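Pão de soda

O pão de soda é um pão rápido, de miolo denso e côdea grossa, em que a levedação é química e se obtém pela reação do bicarbonato de sódio com um líquido ácido, em geral o leitelho. Dispensa fermento biológico, amassadura prolongada e tempo de repouso. É associado sobretudo à Irlanda, embora existam preparações aparentadas noutros países.

Princípio de levedação

O bicarbonato de sódio, em contacto com o ácido láctico do leitelho, liberta dióxido de carbono. A reação começa assim que os ingredientes se misturam, pelo que a massa deve entrar no forno sem demora. O gás fica retido numa rede de glúten pouco desenvolvida, o que explica a estrutura curta e quebradiça do miolo. O excesso de bicarbonato produz um sabor alcalino, por vezes descrito como saponáceo, e uma coloração amarelada ou esverdeada.

Ingredientes

A fórmula de base compreende farinha de trigo mole, bicarbonato de sódio, sal e leitelho. As farinhas de baixo teor proteico são preferidas às de panificação. Na versão escura, parte da farinha branca é substituída por farinha integral de moagem grossa. Na falta de leitelho, emprega-se leite acidificado com sumo de limão ou vinagre, ou iogurte diluído - neste último caso a massa tende a ficar mais húmida.

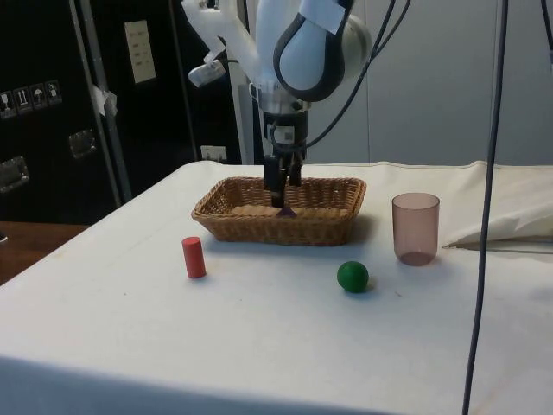
Cesto de vime retangular sobre toalha branca.

Preparação

Os ingredientes secos são peneirados em conjunto, para distribuir o bicarbonato de modo uniforme. Abre-se uma cavidade ao centro, verte-se o líquido e mistura-se com a mão aberta ou com uma colher, apenas até a farinha ficar incorporada. A massa é passada para uma superfície enfarinhada, moldada em disco e marcada com 2 cortes profundos em cruz, que facilitam a penetração do calor e a divisão do pão em quartos.

A cozedura inicia-se em forno forte e prossegue a temperatura mais moderada durante 30 minutos, ou até a base soar a oco quando percutida. Envolvido num pano enquanto arrefece, o pão conserva a côdea mais macia.

Variantes

Nas variantes doces juntam-se passas, açúcar e, por vezes, ovo ou sementes de alcaravia. Em algumas regiões do norte da Irlanda, a massa é achatada, dividida em quartos e cozida numa chapa, de ambos os lados. O resultado, conhecido como "farl", é mais baixo e tem côdea fina e enfarinhada.

A variante de Fladport, descrita por Gobnait Ó Flaithearta, leva flocos de aveia demolhados no leitelho e é cozida em forma retangular. Maeve Gallagher regista uma fórmula semelhante com melaço - a autora considera-a posterior e atribui-lhe origem doméstica. 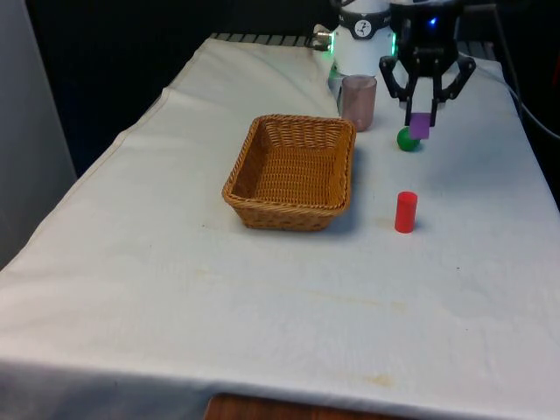
Fotografia: Eamon Hegarty

Serviço

O pão de soda é servido em fatias espessas, com manteiga salgada, queijo ou peixe fumado, e acompanha sopas e guisados. As variantes doces são consumidas com chá. À mesa é habitual apresentá-lo cortado, num cesto ou sobre uma tábua.

Conservação

A ausência de gordura na fórmula de base acelera o endurecimento do miolo. O pão é consumido de preferência no próprio dia e mantém-se aceitável durante mais 2 dias, se guardado em pano ou caixa fechada. Depois disso utiliza-se torrado ou ralado. Admite congelação, inteiro ou fatiado.

Ver também

Leitelho
Bicarbonato de sódio
Pão rápido
Scone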